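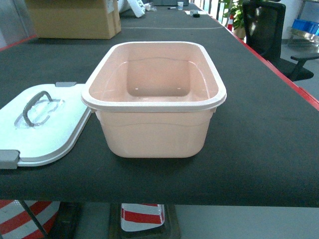
Storage tubs took over my life this past winter, and this collection of notes is what came out of it. I call it the Mandano tub notes, after the street I was living on when I started, and it covers how I sort, label, store and look after lidded plastic tubs, plus the spreadsheet that goes with them. I started with tubs like the pink tub with the pale speckled rim, lid off and lying next to it. If you came for the spreadsheet, skip down to "What's in the folder." If you came because your closet is a disaster, hi, keep reading!

Why I wrote this

I moved in December with far too many boxes and no system at all. My friend Dilani Pathirana lent me her sorting sheet from when she packed up her mother's sewing room, and I kept adding columns to it until she said it was mine now and please stop sending it back to her. So I cleaned it up, wrote down the rules I'd been carrying around in my head, and put everything in one place. Lutfa Ranasinghe and Janaka Begum both tried it on their own stuff (kitchen overflow and craft supplies) and a lot of the wording got better after they complained about it.

What's in the folder

tubs.csv is the main list. One row per tub.
contents.csv is the list of what went into them. It has 1503 rows, and yes, that includes individual cookie cutters. I regret nothing.
labels.txt has the label text I print, one label per line, ready to paste into whatever label template you like.
rooms.txt is a short list of room names so you don't end up with "bath," "bathroom" and "upstairs bath" all meaning the same thing (ask me how I know).
notes.txt is my running diary. It's messy. You can ignore it.

There are 87 tubs in tubs.csv. I only counted tubs with a lid that closes, so open bins and baskets got left out, and so did cardboard, which I treat as temporary no matter how long it's been sitting there.

Columns in tubs.csv

tub_id: a short code, like T014. Never reuse one, even if the tub cracks and goes in the trash.
body_color: what you'd call it out loud. I write "pink" or "peach" and don't fuss over it.
lid_color: its own column, because lids wander.
handle: yes or no, and where it is. Mine says "lid" for the ones with a loop on top.
latches: what kind, plus a remark if one feels weak.
size: small, medium or large. I tried measuring in inches for a while and quit.
room: pick from rooms.txt.
last_opened: month only. That's plenty.
remarks: anything goes.

The lid_color column was Xiuying Jiang's idea and it's the best thing in the file. A white lid can belong to a tub in some totally different color, and once you have several apart on a table at the same time you'll be trying every lid on every tub like a bad fairy tale. Write the tub_id on the underside of the lid with a paint pen before you do anything else. Pencil rubs off. Masking tape falls off in the wash and clogs the drain.

How I go through a tub

Empty it all the way. I mean everything, even the sad rubber bands at the bottom. Tip it over the trash can, then set it somewhere flat with decent light and look in the corners. Grit and little specks love a flat floor, and you won't notice them until your clean napkins are sitting in there.

Wipe the inside with a damp cloth and a drop of dish soap, then do the underside of the rim, where your fingers go. If the lid has a handle that sits down in a well, get a cotton swab in there, dust packs into those things like you wouldn't believe. Let it all air dry with the lid off, overnight if you can stand to wait.

Check the latches by opening and closing each one a few times. A latch that needs a shove gets a remark. A latch that pops by itself means the tub gets demoted to light stuff like gift bows and never, ever gets picked up by the lid handle. I dropped 11 jars of buttons down a flight of stairs learning that one.

Then load it, heavy on the bottom, and type up the contents while you're loading. Don't tell yourself you'll do it later.

A few opinions

Felt or some other soft cloth on the table is worth it. Tubs don't skate around, small parts don't roll off, and pale plastic shows up nicely against a dark color.

Small tubs beat big ones for anything made of paper. A big tub full of magazines is basically furniture.

Soft colors for soft things is my own personal rule, so anything pink or peach is yarn, scarves, baby clothes. It isn't in the spreadsheet as a rule and you don't have to follow it.

Known problems

Some contents rows still say "misc." I'm working on it. The Teslow rows (that's what we call the garage, long story) were typed by two people and the spelling is all over the place. A handful of last_opened cells are blank for tubs I haven't gotten back into since the move.

Using it and changing it

Take it, copy it, rename every column if you want. If you fix something, send it to me and I'll put it in. Anoma Mollah is doing a version for classroom supplies with a "who borrowed it" column, and I'll add a note here when she's happy with it.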